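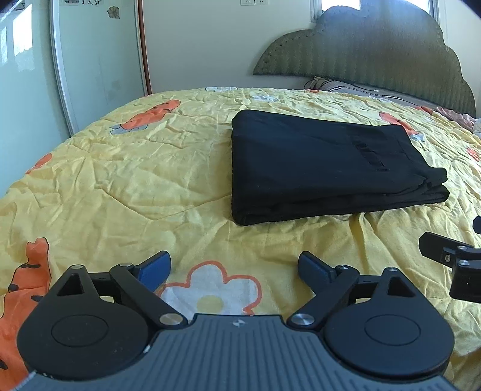 Lerato Potgieter has ironed, folded or hung other people's clothes for most of her working life, and she would like you to stop folding your pants in thirds.

"In half, leg to leg, then up," she says, before I have my coat off. "Thirds is for letters."

We are upstairs at Lukutel, the laundry and mending shop she opened on Msimang Street in March with her business partner, Lindiwe Sithole. The wash-and-fold service brought in 356 bags in its first weeks, a number Sithole has written on the wall in pencil, next to the phone number of a plumber.

Potgieter does her teaching on a bed. Tables, in her view, are for people who already know what they're doing. "You're at home, you've got a basket, you've got ten minutes before somebody wants dinner. Where are you going to fold? On the bed. So learn on the bed."

A soft surface is harder, she admits. The comforter bunches up and takes the pants with it. She favors a loud one, the yellow kind with cartoon characters all over it, for the plain reason that black pants show up on it. "I learned on a navy blanket. I lost a whole leg once."

Black pants are her test piece. You lay one leg on the other, match the seams, tuck in the seat where it sticks out, and smooth from the waist down with the flat of your hand. Then fold, and fold again, until you have a rectangle that could go on a shelf. The pocket should lie flat. If it doesn't, there is something in it.

What sort of thing?

"Receipts. Gum. I had a tooth," says Potgieter, and moves on to hems.

Sithole, who does the mending, has a less spiritual attitude. She owns more than 100 hangers and uses them. "Lerato folds everything. She'd fold a coat," she says from the doorway. "I hang my pants by the cuffs and go watch television."

"And you have clip marks," says Potgieter.

"And I have clip marks."

They have argued about this since they met at Drenus, a hotel laundry where both worked the late shift and where, Potgieter recalls, the supervisor timed them. She got a pair of pants down to 2 seconds. They looked terrible.

I try a pair myself. My rectangle has five sides. Potgieter looks at it for a while, shakes it out by the waistband and hands it back.

"Seams first," she says.

Folding lessons at Lukutel last 55 minutes. Bring your own pants.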